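Lime plaster over old brick, who's done it?
Page 1, 6 replies

kotance_row
We're finally redoing the back bedroom of our brick rowhouse and I am so excited about lime plaster! 358 square feet of wall once the old gypsum comes off. House was built with soft brick and lime mortar, so I want walls that can breathe again. Anyone done this with no training?
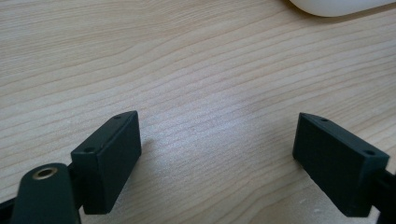 Tabletop grain, pale honey and tan. I'd love wall color in this family.

munda_mike
Do it! Best job in our whole house. Three coats, and leave the base coat alone way longer than you want to. I waited 30 days and had one hairline crack by the window.

Caron
30 days is overkill in May, if you mist it. But please check for damp first. Lime won't fix a leaking gutter, and people talk like it will.

munda_mike
Never said it fixes gutters lol. And I'd still wait.

G. Valentini
Love that color! Raw sienna pigment in the last coat, and mix all of it in one go, you will never match a second bucket. Are you using putty or bagged hydraulic lime?

kotance_row
Bagged, I think? The yard quoted me 1000 dollars for everything, sand included (and two hawks, because my sister wants in).

Caron
Bagged is fine for the base. I'd go putty on top, much nicer under the trowel.

remo_b
Disagree, stick with one system top to bottom your first time. Do a test patch 4 feet wide behind where the closet goes and live with it for a bit. Then post it, I want to see that sienna!

kotance_row
Test patch it is!! Gutter guy first though, fine, Caron.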